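Working rules for towel folding with hand-held grippers

Skanow bench procedure, section 2. Applies to all operators. Maintained by Katia Sorrentino.

Before the first fold

Check that both cables run clear of your wrists and can reach the far side of the table without pulling. Re-seat any tape that has lifted. Wipe the fingers with a dry cloth and confirm that both mounting plates are tight — finger-tight is not enough.

Starting position

Lay the towel on the near half of the tabletop. It need not be flat, and a crease or an overhang at the front edge is acceptable. Bring the grippers in from either side at the same height, fingers facing each other, just above the cloth.

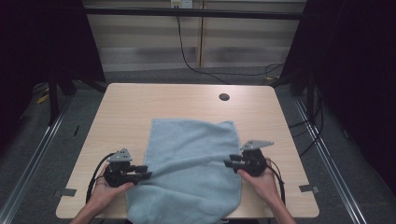

Closing and lifting

Close both grippers before lifting. Keep your forearms low and move at an even speed. If a corner slips, set the cloth down, open fully and grip again; do not chase it in the air.

Rest and logging

Stop after 12 folds and put the grippers down for two minutes. Enter the batch colour, your initials and any dropped corners in the log. Numbering continues from 1071. Faulty cables go to Lino Pace, labelled, the same day.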